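Substitutions and Late Goals in a Small Amateur Soccer League

Student project report, Sports Studies, May 2020

Background

The Jusside league is an amateur soccer competition run over a single season from fall to spring. Teams may name five substitutes and use up to three of them in a match. I have played in the league and watched a lot of it, and the thing people argue about most after a game is when the coach made the changes. One side says fresh legs win the last part of the match. The other side says a late change breaks up a defense that was doing fine.

The aim of this project was to look at match records and see whether teams that made their changes early did better in the final part of the game than teams that made them late. The project was meant to include live observation as well. When play stopped in the spring, that part had to be dropped, and the report uses written records only.

Sources

The league keeps a match sheet for every game. The referee fills it in by hand and one of the home team's officials copies it into an online form. The sheet gives the starting players, the substitutes, the minute of each change, the goals with the minute, and the cards. It does not give the position of a player or the reason for a change, so an injury looks the same as a tactical move.

I used 30 matches. They were picked by taking the sheets in order of date and leaving out any where the minutes of the changes were missing. This is not a random sample. Sheets from the bigger clubs tend to be more complete, and Wivow and Pringle both turn up more often than they would in a fair draw. Gurkex, who share a field and lost several home dates to bad weather, turn up less.

The sheets were typed into a spreadsheet with one row for each team in each match. I checked the typing by going through all the rows a second time against the originals. A few minutes had been entered in the wrong column and were fixed.

Definitions

A change was counted as early if it came before the 60th minute and late if it came after the 75th. Changes between those points were put in a middle group. A change at halftime was entered as minute 46, even where the sheet said 45, so that all of them were treated alike.

A late goal was any goal scored after the 75th minute, with time added on included. I first wanted to use the 80th minute, but that left too few goals to work with.

Where a team made changes in more than one group, it was sorted by its first change. This is a rough method. A team that took off an injured player in the 20th minute and then waited until the 85th to do anything else was counted as early, and I doubt its coach would agree.

Results

Most teams made their first change in the middle period. The early group was the smallest. Several of its changes came at halftime with the team already behind, so the group contains a good share of teams that were losing when they acted.

Teams in the early group scored slightly more late goals than the others. They also let in more. The two effects came close to canceling out, and the final goal difference after the 75th minute was nearly the same in all the groups.

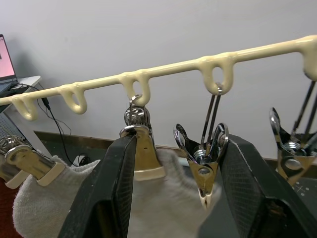
Does this mean the timing of a substitution makes no difference?

The records can't show that. They show no clear link in these matches, with this way of sorting the teams, and a larger set of games might give another result.

The score at the time of the change mattered more than the minute. Teams that were behind by one goal and made a change scored late more often than teams that were level. This fits with what can be seen in most games, where the losing team pushes players forward and the match opens up at both ends. The change may be part of that push or may simply happen along with it. I could not separate the two from the sheets.

Pringle used all 3 of their allowed changes in nearly every match in the sample. Wivow often used only 2, and in several matches they made both at the same stoppage. I expected to find some difference in how these two teams finished games. There was a small one in favor of Wivow, but Wivow also had the stronger starting team for most of the season, and the league table alone would have predicted it.

One result I had not planned to look for was about cards. Players who came on as substitutes picked up more yellow cards for their time on the field than players who started. Some 30 percent of the yellow cards shown after the 75th minute went to substitutes. I did not test this further. It might come from players being eager when they first come on, or from tired teams sending on a defender to slow things down.

Problems with the method

The sample is small and leans toward a few clubs. The sorting by first change hides what the coach did later. The sheets are written during play by a referee who has other things to do, and the minutes are probably off by one or two in many cases. For goals near the 75th minute this could move a goal from one group to the other.

Weather and field condition were left out. Both affect how tired players get. The sheets have a box for weather, but it was blank on most of them.

I also had no measure of fitness. Some of these teams train twice a week and others only meet on match day - a change at the hour means something different for each of them.

Further work

The live observation could be done next season if the league starts again. The plan was to stand near the bench and note the reason given for each change, which would remove the injury problem. The form for this was ready in draft and only needs a space for the position of each player.

It would also help to sort by the number of players changed by a given minute, in place of the first change alone. The spreadsheet already has what is needed for that. I intend to run it in July and add the table to this report as an appendix.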